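Chapter 3
Why Players Quit: Difficulty and Blame in Small Browser Games

Most advice on game difficulty tells you to start easy and get harder. It is fine advice as far as it goes, and students repeat it on every exam I grade. I have never seen it save a bad game.

Take Brodthorpe, a one-screen puzzle game in which you slide barrels across a cellar floor. Its makers, a two-person outfit called Drulletti, gave it 80 levels and a difficulty curve as smooth as you could ask for. Players left in droves at level 3. Level 3 wasn't hard. It was the first level in which a barrel could be pushed into a corner and stuck for good, and the game said nothing when that happened. People kept pushing at a puzzle they had already lost.

Drulletti's first fix was a hint button. I'm doubtful of hint buttons. They are cheap to add and they let the designer leave the real trouble alone. This one told players to "think ahead," advice of very little use to someone whose barrel is already in the corner. The second fix was an undo key, and that helped.

Before you read on, be wary of any claim that starts with "players want." Which players, and who asked them? The studio Betari once ran a survey on its own site and got 800 replies, nearly all from people who had finished the game. Those who had given up in the first minute were not on the site to be asked. A survey like that can tell you what fans like. It can't tell you why strangers leave.

This chapter uses two terms throughout. A fair loss is one the player can explain afterward. A silent loss is one the player can't explain, or doesn't notice until much later.

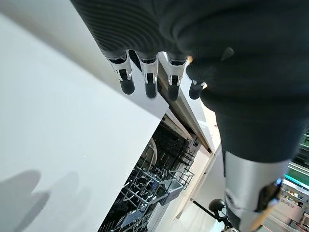

Danai Vlachopoulos objects that silent losses can be the whole fun of a puzzle, and that working out where you went wrong is play too. I grant her part of this. It holds for players who already trust the game, and a browser game has very little time to earn that trust. Section 3.2 takes up her case in more detail, using the maze game Liapis, where a wrong turn may not show itself for several rooms.

Before starting Section 3.1, play any free puzzle game until you lose. Write down the move that lost it. If you can't, write down when you first suspected.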